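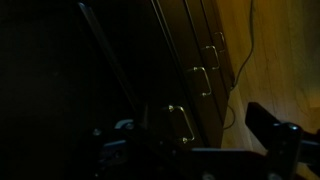 Wrist camera view: dark chest of drawers with brass pull handles, low light.

Skuswood Drawers
README, 27 May 2019

Skuswood is a set of 538 recorded episodes for teaching an arm to open and close household drawers, and we're really pleased to be sharing it at last! Gregor Tosh did the recording and Cameron Strachan the labelling, mostly during April.

What you get
Each episode folder holds the wrist camera video, the joint positions, the gripper opening and a short text label such as "open second drawer". Drawers are numbered from the top.

Light
We kept plenty of dim episodes in (dark wood in poor light is hard, and lovely to learn from). Please don't brighten them before training, at least on your first run. The handles often show up well when the drawer fronts hardly do.

Splits
The test split uses 12 pieces of furniture that never appear in training. Sultard, our loader, reads both splits and skips any episode marked "aborted".

Known problems
In 5 episodes the gripper opening lags behind the video. They are listed in lag.txt.

Got drawers of your own to add? Send them to Cameron, the odder the better!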